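Review: Goodall Desk Storage Range
Print this page | E-mail this page

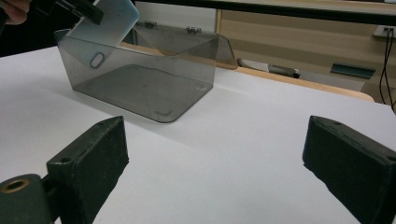

A smoky gray plastic box on a white tabletop.

The Tustcombe office reviewed the Goodall storage range in March, at the request of Malcolm Nuttall, Facilities. Staff at 14 desks used the products for three weeks in place of the older Dolport trays.

The drawer units performed well. They opened smoothly under a full load of paper, and the labels stayed in place. The stacking trays were less satisfactory. When more than 2 were stacked, the upper tray slid forward each time it was used. Staff also found the pen holders too shallow for scissors and rulers.

Delivery through Nirent was complete and on time. One drawer unit arrived with a cracked runner and was replaced within the week.

The office recommends the drawer units for general purchase. The stacking trays should be ordered only where a single tray is needed. The full order for the building would come to 138 pieces.

Print | E-mail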